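Wanted: somebody to help me look after a bin-picking cell (two days a week, could grow)

Posted December 22, 2024

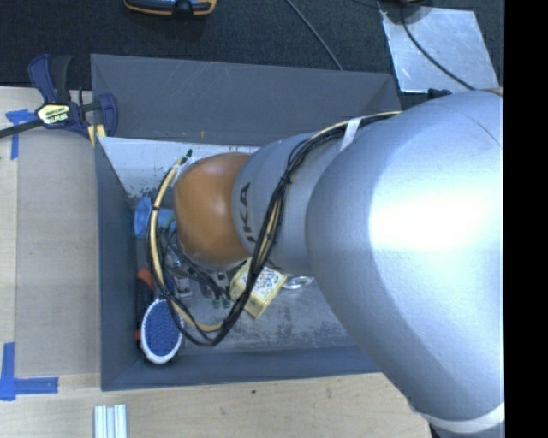 Tõnu Petrauskas reckons I should put the cables in the first paragraph, as whoever takes this on will spend more time with the cables than with anything else, and he has never yet met an applicant who minded being told. So there you are, cables first! The bundle on our arm runs along the outside, it's held on by a strap and ties, and it hangs in a loop near the wrist. Looking after that loop is a fair chunk of the job.

Hello, by the way. I run the small-parts cell at Evach, in the long shed behind the old Siltolwood yard (if you come by bus, get off at the bakery and walk back, the stop after it is miles out). We sort mixed household and workshop odds and ends. Everything goes into one grey bin, brushes and tool handles and little boxes and bits of wire all jumbled up, and the arm has to reach in and take things out. I do the programming and most of the fault-finding, and I've been doing the upkeep as well, usually in the evening with a torch in my teeth. I'd like to stop doing that.

We call the cell Rozīte. You don't have to, but you will.

What you'd be doing

Mostly the morning check, before the first run. You switch off and lock out, then go along the cable bundle with your hands from the big link to the wrist, feeling for nicks and flat spots and anything that's gone stiff. Ties get cut and replaced when they've slipped. The strap gets moved back if it has crept. Then you power up and take the arm slowly through its six standard poses and watch the loop the whole way. It needs enough slack to let the wrist turn fully and not so much that it drags in the bin and picks up a passenger. I had it 30 mm too generous back in July and it hooked itself under the rim, and I lost a connector and most of an afternoon. I've got a gauge for it now, made out of a bit of scrap, and I'll show you how to use it.

Next, the bin. It's set by tape marks on the bench beside it and it's held with a clamp at the corner, and it has to be in the same place every single day or the picks go off. You check it against the tape, nip up the clamp, and run the touch-off routine. If the numbers come out wrong, you loosen the clamp, shift the bin and do it again. Please don't "fix" it in the software! (The last person did, very cleverly, and I was finding the little corrections for weeks.)

Once a week the bin gets emptied and wiped out. The floor is scuffed and stained by now and that's fine, but grit isn't, and neither are the short ends of wire that gather in the corners. While it's empty you'd look at the walls for new dents, wipe down the arm and the joint covers with a barely damp cloth, and look round the seams for grease. If you find any, tell me before you wipe it off, I want to see where it came from.

After 700 running hours there's a bigger service, when we take the tool off, check every bolt with the torque wrench and back up the controller. We do that together and it takes a day. I bring lunch.

And there are the repairs. The usual ones are a broken wire inside the bundle (the maddening kind, where it only fails with the wrist at one angle), a worn finger pad, a sensor that's been knocked round, or a blown fuse in the little side cabinet. I'd want you to be able to do the first three by yourself after a couple of months. The cabinet stays with me until you've done the electrical course, which we pay for.

What I'm after

You've used a multimeter and you can read a wiring diagram without getting cross. You can crimp a connector that stays crimped. You'll write things down in the logbook, in proper sentences, including the things you got wrong. I'm not bothered about certificates, and you needn't have touched a robot arm before. People who've mended sewing machines, printers, bikes or milking gear have all done well on jobs like this one.

You do need to be happy locking out and tagging off every time, even for a ten-second job. I'm very relaxed about most things but I won't bend on that, and you'd get your own padlock on the first morning.

Reaching over the bench is part of it, so have a think about your back and shoulders. There's a step, and I can lower the stool. If you'd need something else changed, tell me and we'll see what can be done.

The practical bits

Two days a week to start with, 15 hours in all, and you can pick which days as long as one of them covers the weekly clean. Pay is 112 a day for the first three months and goes up after that if we're both still smiling. Boots and glasses are provided. The shed is heated, more or less, but wear a jumper. Cuketti next door do a decent soup and will let you run a tab.

There's a trial morning before anyone commits to anything. You'd do the cable check with me, re-tie a practice bundle I keep on a length of pipe, and set the bin from scratch. It takes me 75 minutes with talking, so don't worry if you're slow. I pay for the morning whether or not you take the job.

How to apply

Send me a page or less, to the Evach office address, marked Rozīte. No CV needed unless you like yours. What I'd love to read is one thing you mended, what you thought was wrong with it at first and what was really wrong with it. Photos welcome, and so are drawings on the back of an envelope.

If you'd sooner have a look round first, ring the office and ask for the small-parts cell. I pick up if I'm not elbow-deep in something, and if I don't, leave a number and say it slowly!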